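How to Wash and Dry a Wool Sweater at Home

Last updated 2005-05-25

Most wool sweaters can be washed at home in a sink or a basin. It takes a few minutes of work and a day or two of drying. Wool shrinks when it is rubbed, wrung or moved from warm water to cold, so most of the steps below are about leaving it alone.

Check the label first. If it says dry clean only, the trouble is often the lining, the buttons or the shoulder pads and the yarn itself would be fine, but you wash it at your own risk. A tub with a line through it means the same thing. If the label is missing, treat the sweater as 100 percent wool and use cool water.

What you need

A clean sink or basin
Wool wash, or a mild shampoo with no conditioner in it
2 large bath towels
A flat place to dry the sweater, out of the sun
A tape measure

I use Studau wool wash, the unscented one. Mercado sells its own brand for less and I have had no trouble with it. Do not use regular laundry powder. Many powders contain enzymes that are made to break down protein stains, and wool is a protein.

Before you wash

Lay the sweater out and measure it across the chest, down the back from the neck to the hem, and along one sleeve. Write the numbers down. You will need them when you shape it later, and you will not remember them.

Turn the sweater inside out and look for holes, especially under the arms and at the cuffs. Mend them now. A small hole gets bigger in water as the weight of the wet yarn pulls on it. Close any buttons and empty the pockets.

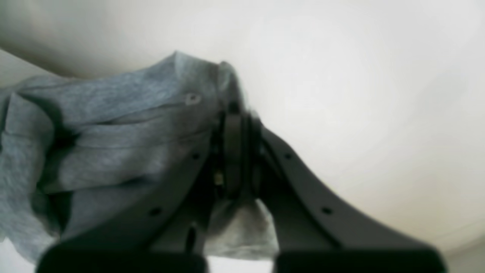 Test dark colors before they go in. Wet a white cloth with cool water and hold it against an inside seam for a minute. If color comes off, wash that sweater alone and do not soak it.

Washing

1. Fill the sink with cool water, enough to cover the sweater. Add the wool wash and swish it around with your hand before the sweater goes in.

2. Put the sweater in and push it down gently until it is soaked through. Leave it for ten minutes. Do not rub it. If a cuff or collar is dirty, squeeze the soapy water through that spot a few times.

3. Drain the sink with the sweater pushed to one side. Press the water out against the side of the basin.

4. Lift the sweater with both hands under it and refill the sink with water of the same temperature. Press, drain and repeat until there are no suds. This usually takes me 4 rinses with shampoo and fewer with wool wash.

Getting the water out

Lay the sweater flat on a towel and roll the two up together like a sleeping bag. Kneel on the roll, or lean on it with your forearms. Unroll, move the sweater to the second towel and do it again. Never twist it.

Drying

Spread the sweater on a mesh rack or a dry towel. Get out your measurements and pat it into shape, pulling the edges in or out a little at a time. Straighten the ribbing at the hem and cuffs. Turn it over after the first day - thick ones can take until the third. Do not hang it, and keep it away from radiators.

My rack is an old Ando folding one that sits across the bathtub. A window screen on four cans works as well.

Storing for summer

I wash all of mine by the middle of June and put them away folded. Moths go for sweat and food stains, so a sweater should be clean and fully dry before it goes in a box with a tight lid.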